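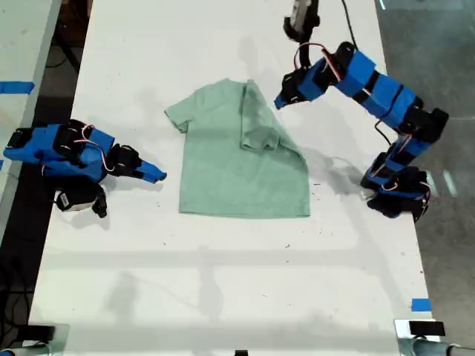

Darko reckons I should have spotted it sooner, and going back over the log I can't really argue. The right arm had been dropping out for two evenings before it let go completely.

It was a T-shirt folding run, like all the others this month. Right sleeve over, then left, then bottom to top. Partway through a fold the right elbow servo stopped answering and the arm sagged until the gripper was pressing on the table. The software carried on sending positions as if nothing was wrong. By the time I reached the switch the servo was too hot to touch and the room smelt of it.

The cause was a loose plug. The cable pulls tight when the arm reaches across, and after around 400 folds it had worked its way out. I've left more slack in it and tied it down at both ends. The replacement servo from Botora took 8 days.

I've also added a cut-off, so if any joint goes quiet for 2 seconds both arms lose power. They do drop when that happens, so keep your hands clear. Next job is the same check on the left arm.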